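Freitag, 12. Februar 2021

Kälte, Rohre, Brot 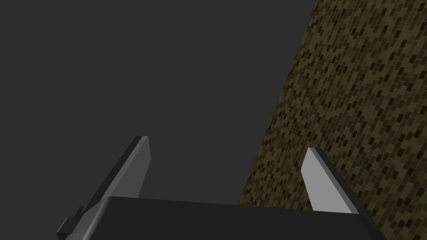
Dunkelgraue Fläche links, rechts das Muster aus kleinen Rechtecken.

Heute Morgen war die Leitung im Anbau zu. Ich habe um halb sieben den Hahn aufgedreht und es kam nichts, nur ein kurzes Zischen. In der Küche lief das Wasser normal, im Bad auch. Es betrifft also nur den Strang, der an der Nordwand entlanggeht und den ich im Dezember einpacken wollte. Das Dämmmaterial liegt seitdem im Keller, noch in der Folie.

Zuerst habe ich den Absperrhahn für den Anbau zugedreht, damit mir beim Auftauen nicht alles entgegenkommt, falls das Rohr gerissen ist. Dann mit dem Föhn angefangen, vom offenen Hahn aus rückwärts. Das dauert. Nach einer Stunde hatte ich einen lahmen Arm und ein warmes Rohr, aber kein Wasser. Frühstück im Stehen. Danach den kleinen Heizlüfter aus dem Arbeitszimmer geholt, die Tür zum Anbau zugemacht und die Sache sich selbst überlassen, mit einem Blick alle Viertelstunde.

Zwischendurch bei Hellwig angerufen. Die Frau am Telefon war freundlich, sagte aber gleich, dass vor Dienstag keiner kommen könne, weil seit Sonntag alle Leute unterwegs sind. Ich habe mich auf die Liste setzen lassen. Eine Anfahrt kostet jetzt 50 Euro, früher war das in der ersten Stunde mit drin.

Am Vormittag dann der Teig. Ich hatte ihn gestern Abend angesetzt, 800 Gramm Mehl, davon ein Viertel Roggen. Er war über Nacht im Flur kaum gegangen, so kalt ist es da inzwischen. Ich habe ihn auf das Brett über der Heizung gestellt und zwei Stunden gewartet. Das Brot ist am Ende flacher geworden als sonst, die Kruste aber gut. Eine Hälfte habe ich eingefroren. Die Hefe von Wesine kaufe ich nicht noch einmal, die alte hat schneller getrieben, auch bei Kälte.

Gegen Mittag kam Frauke Sauerland an den Zaun und fragte, ob ich Streusalz übrig hätte. Hatte ich nicht, aber einen halben Eimer Splitt, den hat sie mitgenommen. Sie erzählte, dass bei ihr die Regentonne gesprungen ist, von oben bis unten. Ihre Tochter hat seit Wochen Unterricht am Küchentisch und sie selbst arbeitet im Schlafzimmer, mit dem Rechner auf dem Bügelbrett. Wir standen mit Abstand da und haben beide gefroren. Nach zehn Minuten sind wir wieder rein.

Kurz nach zwei hörte ich es dann im Anbau gurgeln. Erst Luft, dann braunes Wasser, dann klares. Ich hatte den Absperrhahn vorher ein Stück aufgemacht und war mit der Taschenlampe die ganze Wand abgegangen. Kein Tropfen zu finden, auch nicht an dem Bogen hinter dem Waschbecken, dem ich am wenigsten getraut hatte. Ich lasse den Hahn heute Nacht dünn laufen und den Heizlüfter auf kleiner Stufe an. Bei Hellwig habe ich den Termin trotzdem nicht abgesagt — die sollen sich den Strang ansehen und mir sagen, ob man ihn nach innen verlegen kann.

Danach endlich die Dämmung ausgepackt. Die Schalen von Flenus lassen sich mit dem Brotmesser schneiden, an den Bögen muss man Keile herausnehmen, sonst sperren sie. Ich bin bis zum Fenster gekommen. Hinter dem Regal fehlt noch ein ganzes Stück, dafür muss ich es ausräumen, und darin stehen die Einmachgläser, die Farbdosen und der Karton mit Vaters Werkzeug. Das mache ich morgen. Klebeband ist auch fast alle.

Nachmittags noch eine Runde bis zur Mühle und zurück. Der Schnee ist am Feldrand verharscht und trägt, solange man nicht fest auftritt. Auf dem Teich waren Kinder. Am Wehr steht das Eis in Platten übereinander, das Wasser läuft darunter weiter. Ich habe die dünnen Handschuhe angehabt und mich die ganze Strecke darüber geärgert.

Abends Suppe aus dem Rest Sellerie und zwei Kartoffeln, dazu das neue Brot. Das Buch weitergelesen, bis Seite 23, dann sind mir die Augen zugefallen. Das Thermometer vor dem Küchenfenster habe ich vor dem Schlafengehen nicht mehr abgelesen.

Für morgen: Regal ausräumen, Klebeband, Vogelfutter, Mutter anrufen.

Drucken
Per E-Mail senden

Neueste Einträge
Schnee bis zur Klinke
Die Sache mit der Regenrinne
Marmelade von Jelley und andere Fehlkäufe
Roggenbrot, dritter Versuch
Keller aufgeräumt, zur Hälfte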